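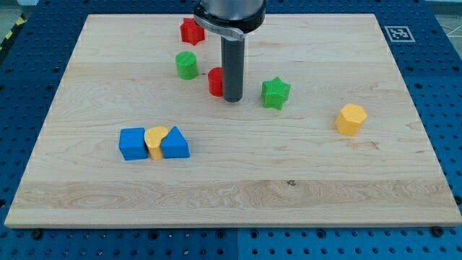
Single probe over the pale wooden board, blocks and corner tag in place.

Dasard block-pushing kit with the Darivel planner – review
Posted 7 Apr 2018

Quick one, I have a deadline. Had the kit on the bench long enough to have opinions so here they are.

What you get: colored blocks in a mix of shapes (cylinders, stars, cube, heart, hexagon, triangle), a straight round-tipped rod for the wrist, printed markers, and the Darivel software. No fingers, no suction. Everything gets done by pushing. You bring the arm and the table. Board is ours too, a nicer one than the job needs.

The method, short version. Darivel learns a push model from your own logged pushes, then picks the next push by rolling out a bunch of candidates and scoring where the block ends up. Replans after every contact. Nothing new if you read the papers, but it's the first time I've had it running without writing half of it myself.

Setup took an afternoon. Most of that was camera calibration. The manual has you enter the tag size in two places and only mentions one of them. Check both!! I lost an hour.

Results. Ran 102 goals on our side, one block to a target spot, other blocks left where they were. With the stock model 40 failed, mostly timeouts. Then collected our own pushes overnight, retrained, same goals again – 12 failed. Big jump and I'd call it the whole reason to buy this. Success here means within 5 mm of the target, position only. Orientation is scored seperately and the numbers are worse, I didn't finish that run so not posting them.

By shape:
Cylinders – fine if you push slow. They slide off the side of the rod when you don't, and the planner likes to go fast. Turn the speed cap down.
Cube, hexagon – easy. Flat face, rod in the middle, go.
Stars – better than I expected. Rod settles between two points and stays there.
Heart – annoying. Pushing on the lobes it spins, planner chases the spin.
Triangle – ok along the long side, bad at the tip.

Clusters are the weak spot. Once blocks are touching, the model treats them as separate and the predictions go to junk. Villa handles this better (tried it last June, different table, so not a fair fight) but Villa costs more and wants a GPU box just for itself. Vinham I only used in simulation, can't say.

Other gripes. Wood grain matters more than the docs let on, pushes along the grain and across it don't come out the same and a model trained on one direction is off on the other. Log both. Export is CSV only. Error mesages are numbers, look them up in a PDF.

Good stuff: logging just works, every push saved with before and after poses. Retraining is one command. Rod has taken some dumb hits from me and is still straight.

Would I buy again – yes for single-object work or teaching a class. For clutter, wait for the next version or budget for Villa.

4 out of 5. Will update if the orientation run ever finishes.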